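The red bowl and what goes in it

November
by Aatos Seppälä

I have been going back and forth on fake fruit for a while now.

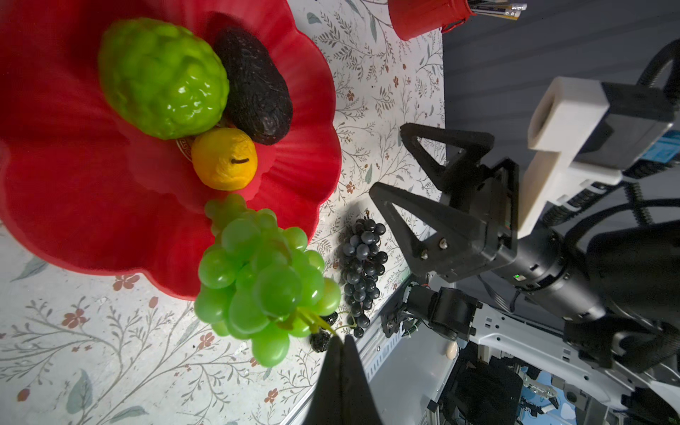
My mother kept a bowl of it on her kitchen table for 35 years and I disliked it the whole time. Then I got my own table, and real fruit kept going soft before I got to it. Last month I gave in and bought some.

The bowl came first. It's red plastic with a scalloped rim, and there's a little gold and red medallion printed in the bottom that you only see when the bowl is close to empty. I paid 6 dollars for it at the secondhand place in Flaltby. I wanted something loud because the tabletop is mostly white, with gray-green branches and small rust-red flowers, and a white bowl disappeared on it.

The fruit is from two places. The lemon and the avocado were in a mixed bag from Jenar. The lemon is small and wrinkled and more orange than I would like, but the avocado is good. It's nearly black and the skin has the right pebbled texture. The big lime-green citron I ordered from Flurnora, and it cost more than the rest of the bowl put together. It is very shiny. I've thought about rubbing it down with fine sandpaper and haven't done it.

Grapes are the hard part. The green bunch is too big to sit in the bowl with everything else, so I let it hang over the rim onto the table. I tried it tucked in and it pushed the lemon out. The dark bunch has a dusty finish that I like a lot better, and it looks best lying on the table by itself. The small dark berries go down by the green grapes. They roll, so they need something to lean on.

Cleaning is simple. Lukewarm water, a drop of dish soap, an old toothbrush for the citron. Don't soak the grapes – water gets in where the stems join and takes days to come out. Dry everything on a towel before it goes back.

The red metal bucket with my pens in it stays on the same table. I moved it to the shelf for a few days and kept walking over there for a pencil, so I moved it back. The two reds are close enough.

Next I want a pear, a plain one with no blush painted on.

Comments

Lewis
Leave the citron alone. I sanded a plastic orange once and it went white and chalky.

Marit
Where in Flaltby? The shop by the station or the other one?

Aatos Seppälä
The other one, up the hill. Lewis – thanks, I'll leave it shiny.

pk105
My grandmother had those same green grapes, or close to it. We used to pull them off the stem and get yelled at.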